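August 18, 2026

Hi! I'm Prasanna Pramanik, and I run the Hesgate Bathhouse at 297 Alline Street, up the hill from the old rail depot. I'm looking for one person to join us in September, part time to start, working the front desk and the towel room. If you've been in for a soak lately you've probably seen the paper sign taped by the register. This is the long version, for people who like to know what they're getting into (I always do).

I took over the bathhouse from my uncle, who had run it more or less the same way since before I could swim. We have one hot pool, one cold plunge that people are very brave about until they get a toe in, a dry sauna, a steam room, and a tea room at the back that gets much busier than it should for its size. We have 247 members, plus whoever walks in off the street.

It's a small staff. Kamrul Roy looks after the pools and the boiler and anything else that hums. Aníbal Morais runs the tea room and makes a ginger cookie I'd put up against anybody's. Rafsan Mollah was on the desk with me for years and is leaving us to go to nursing school, and I'm thrilled for him and a little bit sick about it. So it's his job I'm trying to fill, though I don't expect you to be Rafsan. He'd hate it if I asked you to be.

## What you'd be doing

Roughly half desk, half towels, and the split moves depending on the day.

On the desk you check people in, take payments, hand over locker keys and a towel bundle, and answer the phone. The phone is mostly three questions: are you open, is the steam room working, and do I have to wear a swimsuit. (Yes, yes, and yes.) You'd book the late sessions too. The booking system is called Skakine and it's fine once you get used to it, but it has opinions about refunds. I'll sit with you for as long as it takes.

In the towel room you wash, dry, fold, and roll. Bath sheets get folded in thirds and go on the shelf with the fold facing out. The smaller towels get rolled, so they fit in the bundles and people can carry them under an arm while they fuss with a locker key. There's a knack to a tight roll and you'll have it by the end of your first week. Before that they'll come undone on the counter, and that's okay, mine did too.

You'd also do a walk-through of the changing rooms every hour, pick up whatever got left on the benches, wipe the counters, and top up the soap. We keep a lost and found that's mostly goggles and single socks. It gets cleared at the end of the month and the good stuff goes to the thrift store on Talukder Road.

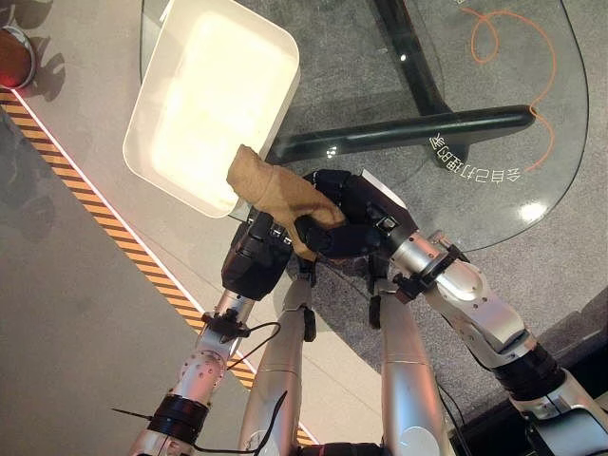 ## Hours and pay

You'd start at 16 hours a week, in four shifts. Two of those are mornings, opening up with me, and two are evenings, closing with Kamrul. Mornings start at six and I won't pretend that's lovely in January, but the building is warm and Aníbal usually has something in the oven by seven.

I'll tell you the hourly rate in my first reply to you, before you come in, before you do anything else. I'd print it here but I'm still working out what I can add for the evening shifts and I don't want to promise a number and then change it. It's above what the last ad offered. If my number doesn't work for you, just say so and no hard feelings.

You also get:

- Free use of the baths any time we're open, including your days off
- A guest pass each month for a friend or your mom
- Paid breaks, real ones, sitting down
- Tea and whatever didn't sell at the end of the day
- Paid time off from your first month, built up as you work

If things go well there'll be more hours by spring. We've been talking about opening an extra evening, and I'd much prefer to give those shifts to somebody who's already here.

## Who I'm hoping to hear from

You don't need bathhouse experience. Hardly anybody has it! Rafsan came to us from a shoe store. Obaidul Sivakumar, who covers for us in the summer, drove a school bus. What helps is having worked somewhere with the public coming through the door, or having looked after people in some other way, kids or grandparents or a church supper.

I'd like somebody who can be friendly with a regular who wants to talk for twenty minutes, and still notice the couple behind them who've never been before and don't know where to put their shoes. First-timers are nervous. They don't know the rules and they're about to be in a swimsuit in front of strangers. Half the desk job is making that easier, and most of that is in your face and your tone of voice.

The physical side is real, so please think about it. You'll be on your feet a lot. Damp laundry is heavy, and the bags have to come down the back hall to the washers. The towel room gets hot in the afternoon even with the fan on. The floors are tile, so you need shoes with a decent grip. If some part of that is hard for you but the rest sounds good, tell me anyway. We've shuffled jobs around between us before and we can do it again.

You should be comfortable telling a grown adult to take a shower before getting in the pool. It comes up more than you'd think - and there's a nice way to say it, and then a second, slightly less nice way.

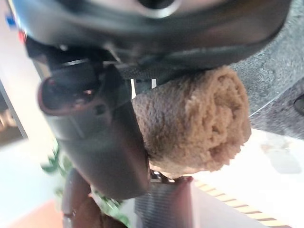
English is what we mostly use at the desk, but between us we've got Bengali, Tamil, and Portuguese too, and another language would be welcome. You do need to be 18 or over because of the closing shifts.

## Your first couple of weeks

I like to go slow at the start. Your first shift you don't touch the register at all. You come in, get a tour, have a soak as a guest would, and then sit with me behind the desk and watch. I want you to know what it feels like to walk in cold and get handed a key, because you'll be better at handing them out.

After that you'll spend a few shifts mostly in the towel room while you learn where things live. Kamrul will show you how he tests the water and what the readings ought to be. You won't be in charge of the chemistry, but you should be able to read the log and know when to go find him. He's particular about the log. Write neatly, in pen, and put your initials next to it.

Then you'd go on the desk with one of us next to you, and then with one of us down the hall, and so on. Rafsan has agreed to stay until the last week of September so there's some overlap. He has a notebook full of things like which locker sticks and which member is allergic to eucalyptus, and he's promised to leave it behind.

You'll get two staff shirts and a fleece. Bring your own pants, any dark color. If you have long hair, tie it back for laundry.

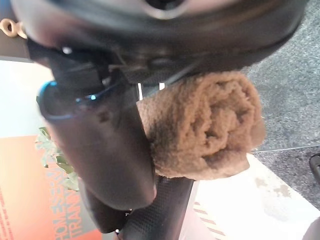 We'd check in at the end of the first month, over tea, you and me. I'll tell you how I think it's going and I'd like you to do the same. My uncle never did anything like that and I think a few good people left who might have stayed if he'd asked them a question or two.

## How to apply

Please don't write me a formal cover letter. Send me a few lines about yourself, where you've worked, and which mornings and evenings you can do. If you have a resume, attach it. If you don't, a list is plenty. You can also write it out by hand and leave it at the desk in an envelope with my name on it, and a couple of the best people I ever hired did it that way.

Two things I'd love you to include:

1. A time you helped somebody who was having a rough day, at work or anywhere else.
2. Whether you run hot or cold. (It matters for the towel room, and also I'm nosy.)

I read everything myself and I'll answer everybody, even if it's a no. Give me a week or so. If I think we might be a fit I'll ask you in for a chat in the tea room, half an hour at most, and you'll meet Aníbal and probably Kamrul if he's not in the boiler room. After that I may invite you for a trial shift of two hours. It's paid, whether or not you get the job.

If you have questions first, come by. I'm at the desk most mornings until noon, and the quiet time is from ten on, after the early swimmers have gone. Bring a suit if you'd like to try the pools while you're here and tell whoever's on the desk that you've come about the job - there's no charge. Street parking is free on the depot side, and the bus stops right across from our door.

I'd like to have somebody picked by the middle of September, but I'll leave the sign up until I do.

Prasanna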